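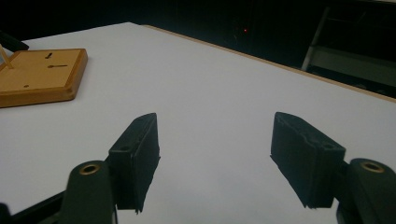

Fig. 1. Black finger pads, open, with the wooden board to the left.

Robotics Elective, Unit 6: Reading a Kit Offer
Handout to go with the April lecture

Bring this along with your copy of the Gremamo brochure. We spend the first half of the session on what the offer says and the second half on what it leaves out. The second half will run long.

What is being sold

The Gremamo hand-held gripper kit comes as a pair, one for each hand. You hold them, you do the job yourself, and the cameras record what the fingers did. The recordings are then meant to train a robot arm that carries the same fingers. The brochure calls this "teaching without programming." Please cross that phrase out. Somebody still has to line up the data, throw out the bad takes and train the model, and those hours belong in the cost even if they never show up on an invoice.

Two versions are on offer. The basic kit is the grippers and the recording software. The service version adds processing by Dedlow, who take your raw recordings and send back a cleaned set. Dedlow quote 500 demonstrations as the starting point for a single task. Note the word "starting." The sample report from Hakby, which Gremamo hands out as its success story, lists 280 demonstrations left after cleaning. So if Hakby began with the quoted 500, a good part of the work went in the trash, and the report has nothing to say on why. Was it tracking loss? Bad grasps? Operators getting tired? Those are three different problems and you would fix each of them differently.

The fingers

Start with the part that touches things, because it is the part that wears. The pads are plain black blocks on rounded mounts with brass rings set into them. If those are threaded inserts, good – you can take a screw in and out of brass many more times than out of bare plastic. Look at the lower edges of the pads in Fig. 1, though. They are ragged, and on the left one a thin strip seems to be hanging down. I can't tell you from a picture whether that is wear or the way the part was made. Ask the vendor. Ask also what a replacement pad costs, and whether a model trained on fresh pads still works on old ones. The brochure skips both.

Then think about the shape. Two flat pads meeting from either side suit a block or a box. They are much less happy with a thin flat thing lying on a table, where there is very little edge to get hold of. A person will tilt the thing up, or slide it to the edge of the table, or use the other hand, and will do it without thinking. All of that ends up in the recording, and the robot has to be able to repeat it. 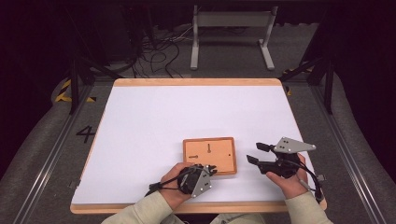 Working with both hands makes the bill bigger in ways the offer plays down. Each gripper has to be tracked, and the two tracks have to agree with each other in time and in position. A small error in one hand is a nuisance. The same error between two hands holding the same part can mean a dropped or bent part. When you read an accuracy figure, check whether it is for one gripper against the room or for one gripper against the other. Gremamo prints a single number and doesn't say which it is.

Cables are the other thing. Any cable near the wrist changes how people move. They turn less, they reach less, and they learn to keep it out of the way. A robot arm has its own cables, routed its own way, so you may be paying to teach it habits it has no use for.

What the objects tell you

Vendors choose their test objects. Wooden trays and boards are kind to everybody: stiff, light in color, with clear edges and a bit of grip. Slots and holes give the software features to find. Before you believe a success rate, write down what the objects were made of and ask how the same setup does with something shiny. 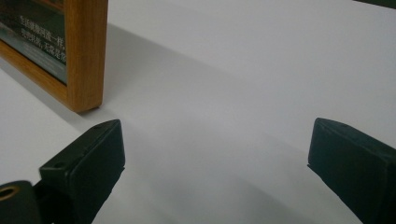

Glass is the usual trouble. It reflects the lamps, and the reflection moves when the camera moves, so a wrist camera gets a slightly different picture of the same object on every approach. Printed text behind glass adds more detail that has nothing to do with where to put the fingers. Gebreyes, the competing kit on your reading list, at least admits this and lists glossy surfaces under known limits. I trust that page more than anything in the Gremamo brochure, and I still wouldn't buy on the strength of it.

For next time

Write 2 pages on whether a small shop should take the basic kit, the service version or neither. State the task you have in mind and be exact about the objects. Use the Hakby numbers if you like, but say what you are assuming about the missing demonstrations. "It depends" is fine as long as you say on what. Papers that quote the brochure as evidence go back unmarked.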